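Buchstütze Gasik im Test: hält sie, was der Preis verspricht?

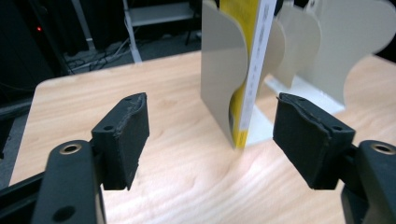 Buchstützen gehören zu den Dingen, bei denen ich ungern mehr als ein paar Euro ausgebe. Gasik verlangt für das Paar Clesdale stolze 80 Euro und wirbt mit »sicherem Halt für jedes Format«. Jedes Format, na ja. Dicke Wälzer stehen auch ohne Hilfe, interessant wird es bei den dünnen, hohen Bänden, die sich im Regal gern zur Seite legen.

Mit einem Bildband von 262 Seiten hatte ich keine Probleme. Bei schmalen Heften sieht es anders aus: Sie bleiben zwar stehen, neigen sich aber nach oben hin, sobald kein Nachbar mitstützt. Auf glatten Tischplatten rutscht die Stütze außerdem, wenn man ein Buch schräg herauszieht. Im Regal fällt das weniger auf – dort bremst meist die Seitenwand.

Die geschwungene Kante finde ich hübsch, praktisch bringt sie mir wenig. Nach 7 Wochen auf dem Schreibtisch ist immerhin nichts verbogen. Das Vorgängermodell Greenwood war günstiger und tat bei mir denselben Dienst, wird im Shop von Nostarbridge aber nicht mehr geführt.

Wer nur große, schwere Bücher besitzt, kann sich das Geld sparen. Für eine Reihe Kinderbücher oder Noten würde ich auf ein Angebot warten. 3 von 5 Punkten, und den dritten gebe ich mit Bauchschmerzen.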